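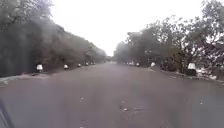
그림 6-1. 양쪽에 나무가 늘어선 아스팔트 도로

6장. 안정 심박 및 보행 회복 측정 설정

이 장은 Meltero Clema 상완 밴드(모델 1229)를 처음 착용하는 사용자를 대상으로 한다. 밴드 충전과 Titley 앱 설치는 5장까지의 절차에 따라 완료되어 있어야 한다. 안정 심박 기준값이 등록되지 않은 상태에서는 보행 회복 항목이 회색으로 표시되며 선택할 수 없다.

6.1 측정 전 확인

측정 전 2시간 동안 카페인 음료, 흡연, 격렬한 운동을 피한다. 식사 직후의 측정값은 기준값으로 등록하지 않는다. 심박에 영향을 주는 약을 복용 중인 경우 복용 시각을 앱의 '메모' 항목에 입력한다. 복용 시간을 측정에 맞추어 임의로 변경하지 않는다.

주의: 본 기기는 건강 관리용이며 진단용 의료기기가 아니다. 부정맥 진단을 받은 사용자, 심박 조율기를 이식한 사용자, 임신 중인 사용자는 사용 전에 의사와 상담한다.

6.2 밴드 착용

1. 팔꿈치와 어깨의 중간 지점에 센서 면이 안쪽을 향하도록 밴드를 댄다.
2. 스트랩을 고리에 통과시킨 뒤 손가락 하나가 들어갈 정도로 조인다.
3. 로션이나 자외선 차단제가 묻은 부위는 마른 천으로 닦아 낸 후 다시 착용한다.
4. 측면 버튼을 2초간 누른다. 표시등이 녹색으로 점멸하면 신호를 찾는 중이다.
5. 표시등이 녹색으로 고정되면 착용이 완료된 것이다. 주황색이 계속되면 밴드를 손목 쪽으로 조금 내린 후 4번부터 반복한다.

참고: 문신이 있는 부위에서는 광학 신호가 약해질 수 있다. 이 경우 반대쪽 팔에 착용하고 앱의 '착용 위치'를 변경한다.

6.3 안정 심박 기준값 등록

1. 등받이가 있는 의자에 앉아 양발을 바닥에 붙인다. 다리는 꼬지 않는다.
2. 팔을 탁자나 팔걸이에 올리고 10분간 휴식한다.
3. 앱에서 '기준값 > 새로 등록'을 선택한다.
4. 진동이 울릴 때까지 말하거나 움직이지 않는다.
5. 표시된 값을 확인하고 '저장'을 누른다.

같은 절차를 다른 날 한 번 더 수행한다. 두 값의 차이가 분당 10회를 넘으면 앱이 재측정을 요청한다. 재측정은 가능한 한 같은 시간대에 실시한다. 기상 직후에 측정한 값과 저녁에 측정한 값은 함께 등록하지 않는다.

6.4 보행 회복 측정

보행 회복은 일정한 속도로 걸은 뒤 심박이 안정 심박에 가까워지는 속도를 나타낸다. 실내 러닝머신과 실외 보행을 모두 지원하지만, 두 결과는 별도의 그래프에 저장되며 서로 비교되지 않는다.

1. 앱에서 '회복 > 실외' 또는 '회복 > 실내'를 선택한다.
2. 대화가 가능하되 노래는 부르기 어려운 속도로 6분간 걷는다.
3. 밴드가 길게 진동하면 보행을 멈추고 선 자세를 유지한다.
4. 앱에 '회복 구간 종료'가 표시될 때까지 2분간 움직이지 않는다.
5. 측정이 끝나면 '체감 강도'를 선택하고 결과를 저장한다.

경고: 가슴 통증, 어지러움, 심한 호흡 곤란이 나타나면 즉시 보행을 중단한다. 증상이 가라앉지 않으면 응급 의료 기관에 연락한다. 화면의 심박 값이 정상 범위에 있더라도 증상을 우선하여 판단한다. 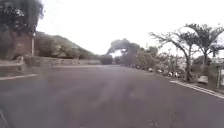
보행 회복 값은 걷는 속도의 변동에 민감하므로 실외 측정에서는 매번 동일한 경로와 방향을 사용한다. 경사, 계단, 신호등이 있는 구간은 제외한다. 경로가 완전한 직선일 필요는 없으며, 먼 쪽에서 오른쪽으로 완만하게 굽는 위 도로 정도의 곡선은 보행 속도 설정에 별도 보정을 요구하지 않는다. 급하게 방향을 바꾸어야 하는 모퉁이는 감속을 유발하므로 경로에 포함하지 않는다. 차도와 보도가 구분된 곳에서는 보도를 이용하고, 측정 중 화면을 보면서 걷지 않는다.

6.5 Arthur 보고서 연동

Arthur 보고서는 저장된 안정 심박과 보행 회복 값을 주 단위로 정리한 파일이다. 생성 요일의 초기 설정은 수요일이며 '설정 > 보고서'에서 변경할 수 있다. 해당 주에 유효한 측정이 2회 미만이면 보고서가 생성되지 않는다.

1. '설정 > 보고서 > Arthur'를 켠다.
2. 받을 전자우편 주소를 입력하고 인증 번호를 확인한다.
3. 포함할 항목을 선택한다. '메모' 항목은 초기 설정에서 제외되어 있다.

참고: 의료진에게 보고서를 제출할 때는 '메모' 항목을 포함하면 복용 시각이 함께 출력된다.

6.6 문제 해결

안정 심박이 평소보다 높게 표시됨: 휴식 시간을 지켰는지 확인한다. 발열, 탈수, 수면 부족이 있는 날의 값은 기준값에서 제외한다.

보행 중 심박이 끊김: 스트랩을 한 칸 조이고 센서 면의 땀을 닦는다. 기온이 낮은 1월 등 겨울철에는 밴드를 옷 위에 착용하지 않도록 하고, 소매 안쪽에서 피부에 직접 닿게 한다.

앱과 연결되지 않음: 휴대전화의 블루투스를 껐다가 켠다. 계속 연결되지 않으면 측면 버튼을 10초간 눌러 밴드를 재시작한다. 재시작해도 저장된 기준값은 삭제되지 않는다.

착용 부위에 발진이나 가려움이 생김: 사용을 중지하고 피부를 물로 씻는다. 세척한 스트랩은 완전히 말린 후 사용한다. 스트랩 세척 방법은 8장을 참조한다.

문서 검토: Naa Aryee, Meltero 기술문서팀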